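5. Sorting and storing bracelets and necklaces

Use this section when you set up the Wunside open box for the first time, or when you empty it to sort it again. The box has no lid and no dividers, so the order in which pieces go in matters.

Before you start

Cover the table with a cloth. A printed tablecloth is fine, but small pale beads are easier to find on a plain area of it. Keep drinks and hand cream off the table.

5.1 Lay out the pieces

1. Set the box on the cloth, away from the table edge.
2. Take everything out and place it on the cloth beside the box.
3. Separate the rigid pieces (bangles) from the strung pieces (beads, pearls, cords).
4. Open out any bunched strand with your fingertips. Do not pull on one end to free it.

Note: If two necklaces are tangled together, lift the upper one at its midpoint and let it hang. Most loops drop out by themselves.

5.2 Fill the box

1. Put beaded bracelets in first. Lean wooden or stone beads against a back corner.
2. Lay thin metal bracelets toward the front, where they will not be pressed by heavier pieces. 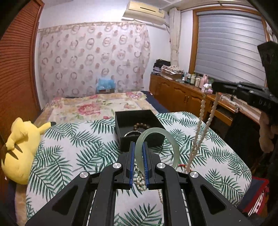

3. Hold a jade or glass bangle by its side and lower it until it touches the bottom. Do not drop it in.
4. Coil pearls loosely and add them last, or keep them in the Pirkico soft pouch (part no. 831).
5. Hold long necklaces up in both strands, lower the closed end first, and let the rest follow.

CAUTION: Jade can crack if it strikes a hard surface or another bangle. Store no more than one jade bangle in each box.

CAUTION: Do not hang pearl strands for storage. The thread stretches over time.

5.3 Cords and knotted bracelets

Red cord and other dyed cord can transfer color when damp. Let cords dry fully before storing them, and keep them away from pearls. A folded piece of tissue between the two is enough.

5.4 Checking

Look over the strung pieces every February, or sooner if worn daily. Restring any necklace that shows gaps wider than 3 mm between beads. For replacement pouches, see Section 8.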